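Home · Diary · Older entries · Contact

June 6, 2018

Got home late and my feet hurt but I want to get this down while it's fresh. Today we ran the picture-hanging job through the simulator all day and I loved nearly every minute of it!

Some background for future me. Rurkirent rents furnished apartments, and we're the crew that dresses them: beds, lamps, curtains, and framed prints, so many framed prints. The warehouse holds 900 of them right now. Every time a tenant moves out, the art comes down, gets wiped, gets checked for chips and goes back on a rack, then somebody carries it up six flights in a different building. My left shoulder knows all about this. When Lekota came in with the plan for an arm that could take frames down and put them up, I was the first one to raise my hand for the training, and I'd do it again.

What I didn't expect is how much of it would be my kind of work. Yolandi sat me down at the desk with the simulator on the big screen and asked me how I take a picture off a wall. I said I just take it off. She said no, slowly. So I stood there with my hands in the air like a mime and figured out that I go for the bottom corners first, tip it toward me, feel for the wire, then lift. Eleven years and I had never said that out loud. She typed all of it in, and after lunch we were watching the gripper try it my way — my way! — on a big landscape, a rocky red-brown hillside with some green on it, the sort we put in every second living room.

We went through it over and over. I'd say the fingers were coming in too flat, Yolandi would change the angle, and off it went again. Mandla kept wandering over with his coffee and ended up pulling up a chair. He'd been grumpy about the whole thing since they announced it, and by four o'clock he was arguing with her about how far apart the fingers should be for the thick frames.

The part I keep chewing on is the schedule. There are 7 of us on the crew, and the new sheet has four on the road and three at desks, taking turns by the week. The pay stays put, I asked twice. But the van is where we talk. It's where I heard about Lungile's baby and where Mandla taught me all those terrible songs. A desk week is going to be quieter, and I want to ask whether the desk people can at least ride along for the morning drop.

Still, I'm excited. Tomorrow it's mirrors, which are heavier and much meaner. Must remember to bring the corner pads, and my glasses.
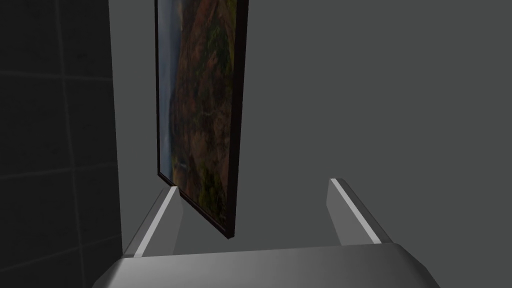
Elmarie Zwane wrote back that her crew went through the same switch in the linen room, and that the ride-along is worth asking for in writing before the new sheet gets signed. She missed the van talk more than she'd thought she would, she said, but her back stopped waking her up at night, and she wouldn't trade that.

Last updated: June

Contact · © Gwendolyn Kapoor · Back to top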